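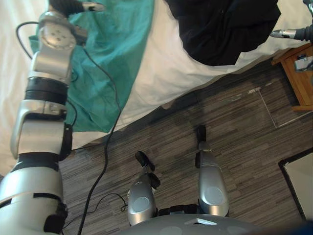

Bedroom at Kadlec House, with clothes on the bed and the nightstand to the right.

Progress report to the Gradusmont Fund
Project: Furnished bedrooms and laundry routine, Kadlec House, Skesbridge
Submitted by: Danica Machala, Grulenon Housing
Date: 12th April

1. Where the work stands

The grant covers the furnishing of nine bedrooms at Kadlec House and the setting up of a shared routine for bedding, towels and personal clothing. Seven bedrooms are finished. The remaining two are on the north side of the building and are waiting for window repairs, which the building owner is paying for separately. We did not want to put new mattresses into those rooms while the frames were still letting in rain. The contractor has given us a start date, and we expect both rooms to be furnished well before the final report in September.

The beds were delivered early and assembled by Oldřich Vlček and Kyung-tae Seo. One headboard was damaged in transit and was replaced by the supplier at no charge. Nightstands came later than ordered, and residents in the first rooms used chairs beside the bed in the meantime. All finished rooms now have a bed, a nightstand, a lamp, and hanging space behind the door.

2. Bedding

Under the original plan each bed had a top sheet and two blankets. After the first rooms were in use we changed this to a single duvet with a washable cover. Residents found it easier to make the bed, and there are fewer pieces to wash. The fund approved this change by email. The blankets already bought have been kept as spares in the hall cupboard.
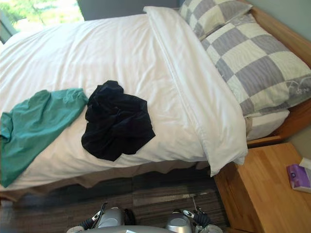 White duvet turned back at the head of the bed, gray and cream checked pillowcases, and two garments left on top.

The white covers show marks sooner than we would like, but they can be washed hot and any cover fits any bed. Pillowcases are bought separately and do not match from room to room. We let residents choose their own, and this has also made it simpler to get the right ones back to the right room after washing. Hedvika Murín keeps the linen list. It stands at 509 items, counting towels and everything in the spare stock.

Mattress protectors were not in the original budget. We bought them out of the money saved on blankets and would like to record them under the same line unless the fund prefers otherwise.

3. Clothing and the weekly tidy

This part of the project has moved more slowly. The aim is for each resident to sort their own clothes once a week, with a staff member present if they want help. Clean clothes go on the hangers or into the drawer under the bed, and anything for washing goes to the laundry room in the resident's own bag.

In practice the bed is where everything gets put first. Clothes from the day and clothes from the dryer end up together on the duvet, and by the evening they have been moved to the floor so that the person can go to bed. Viola De Luca has been working with residents on this and has shortened the routine. The first step is now to clear the bed and make two piles, one to wear again and one to wash. Folding is left until last and can be skipped.
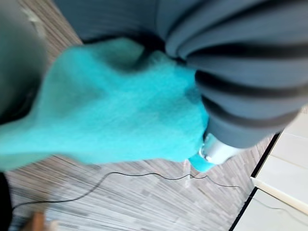
The shorter version has been tried in four of the finished rooms. Three residents have kept it up. The fourth prefers to do her laundry a few pieces at a time and we have left that alone. We had also planned printed instruction cards for each room, but residents did not want them on the walls, so a single copy is kept in the laundry room.

The laundry bags have not lasted. The drawstrings pull out after a few washes and the name labels come off in the dryer. Oldřich has sewn tape labels into the ones still in use. We will order a heavier bag for the last rooms and replace the others as they wear out.

4. Floors and cleaning

The existing floors were kept in all rooms and cleaned before the furniture went in. The beds are on legs high enough to get a vacuum cleaner under, except where the drawer is fitted. Staff have asked that clothes be picked up before cleaning starts, and this is now written into the weekly tidy.

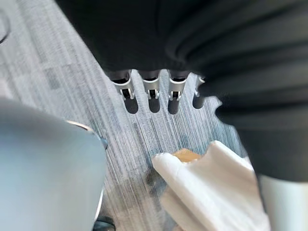
Dark soft mass over the gray striped carpet.

5. Spending

Spending on furniture is within budget. Bedding is slightly under, after the change described in section 2. Laundry equipment is over, mainly from the second dryer, which needed a new vent through the outside wall. We ask permission to move the remaining bedding money to the laundry line. A table with invoices is attached separately.

6. Next steps

Furnish the two north rooms once the windows are done.
Order heavier laundry bags.
Extend the shorter tidy routine to the other finished rooms, where residents agree.
Check the linen list against the cupboard before the final report.

Questions about spending should go to Kyung-tae Seo, and all others to me at the Skesbridge office.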